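Toturberg Makers Forum > Shared Shop > Build Logs
Thread: Arm and two-finger gripper, thin wooden parts on a cloth

gluepot51
Hi all, long post coming, get yourself a coffee first. Some of you know I've been spending my evenings at the Wirnen shop trying to get the arm to pick up small stuff without crushing it. I started with blocks, which went fine, and then got ambitious and moved on to a little dollhouse window, the kind with four panes and a cross in the middle. It's a lovely light thing and it weighs next to nothing, so of course it's much harder than a block.

My trouble is the grip force. I set it low so I don't crack the wood, and then the part swings in the fingers as soon as the arm lifts. If I turn it up, I can hear the joints creak and I lose my nerve. I'm working on a soft printed cloth instead of the bare table, partly so a drop doesn't matter so much (and there have been drops, believe me). Does anyone have a starting point they'd be willing to share?

wirebasket
Oh, I love this! I went through the same thing with balsa ribs last July. What saved me was slowing the lift way down for the first bit of travel and only speeding up once the part was well clear. I also stuck thin rubber on the fingertips. The cheap kind from a bike repair kit is fine, you just have to rough it up with sandpaper before you glue it or it peels off at the worst possible time.

starling_bench
I'll be the grump and disagree about the cloth. I know it's gentle on parts, but a wrinkle lifts one corner and then your pick height is wrong, and you end up blaming the gripper for something the table did. I'd go back to a flat board with a thin sheet of foam glued on it. You can still drop things on foam.

gluepot51
I hear you, and you may well be right in the long run! But I want it to cope with a surface that isn't perfect, because my own bench at home never will be. We smooth the cloth out by hand when it gets bad. Also, I didn't say this in the first post, but I've been setting the window down over a C-clamp, so that it has to land on something lumpy. That's where most of the tilting comes in.

Dlamini
On the clamp: are you going straight down on it? If the part touches on one side first, it will pivot in the fingers whatever force you've set. I'd let go early, just above first contact, and let it settle by itself. It looks sloppy but it's kinder to the wood. I run 5 as the closing speed and 184 as the force value on my Starex controller. Those are controller units and yours may use a different scale, so please creep up on them.

gluepot51
Thank you, that's just the sort of number I was after. Mine goes up to 1000, so I'll have to work out what yours means on my side. Early release hadn't crossed my mind at all. I've been pressing down to be sure, and I suppose that's where the creaking comes from.

starling_bench
Pressing down to be sure is how I broke a very nice picture frame, so no judgment here. I still say foam board, though.

gluepot51
Ha, noted. I'll try both, cloth first. Sorry for being slow to post pictures, my phone and the forum uploader don't get along. These are from the window and clamp setup. 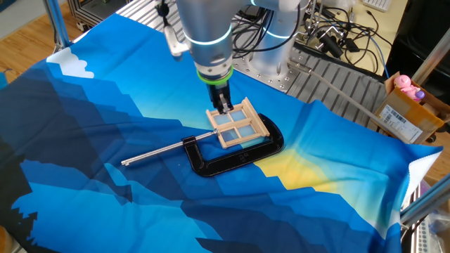
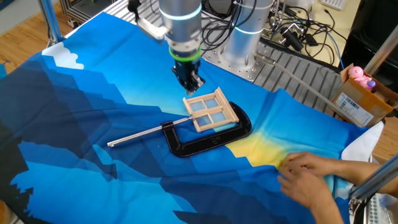

wirebasket says to try gripping on the outer border near the middle of a side before changing any more settings, as a thin part held close to one corner will want to swing however good the rubber is. Dlamini agrees about the grip point but would leave the rubber off until the force is sorted, so there's only one thing changing at a time.

gluepot51
Okay, grip point first, then force, then rubber. I'm back in the shop tomorrow evening and I'll write down the settings as I go this time, which I should have been doing from the start.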